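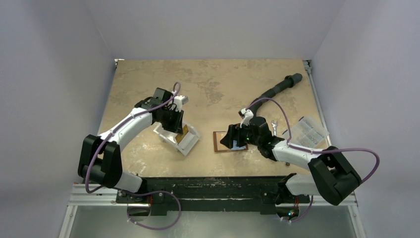 ## Informe de avance del programa de acompañamiento a familias, Gedine

3 de julio

Estimada Tomoyo Sasaki:

Antes de entrar en materia, quería darle las gracias por la paciencia con que esperó este informe, que debía haber salido antes y que se nos fue quedando entre visitas y papeles. El apoyo de la Fundación Drudusari se nota en los tres pueblos donde trabajamos, y me alegra poder contárselo con cierto detalle.

Desde abril hemos atendido a 28 personas en recuperación por consumo de alcohol y otras sustancias, casi todas jornaleros con hijos a su cargo. Seis dejaron de venir, dos de ellas porque se marcharon a la cosecha en Talness, y con una seguimos hablando por teléfono los jueves (el hombre llama él mismo, cosa que nos anima mucho). Las demás acuden a las reuniones con bastante constancia, aunque en época de siembra cuesta reunirlas a todas.

### Visitas a domicilio

Hicimos 303 visitas. Kenta Kaneko, que coordina al equipo, insistió en que fueran por la tarde, cuando están también los hijos mayores, y tenía razón: las conversaciones son más largas y las madres se animan a preguntar por las recaídas, que es lo que más miedo les da. En Sqalli todavía nos reciben con reserva, y allí iremos más despacio.

### Gastos

El transporte se llevó 1,000 dólares, más de lo previsto, por el mal estado del camino a Sqalli. En materiales y meriendas gastamos 600. Las facturas van en el anexo, salvo la del taller de la moto, que le enviaré en cuanto nos la sellen.

### Lo que viene

- Abrir un segundo grupo para esposas y madres en Gedine.
- Formar a dos antiguos participantes como acompañantes.
- Acordar con el puesto de salud de Talness un día fijo de consulta.

Para lo segundo nos haría falta saber si podemos pasar a formación lo que sobró de alquiler. Si le parece bien, Kenta le escribirá esta misma semana con las cuentas.

Reciba un saludo muy afectuoso de todo el equipo de Gedine.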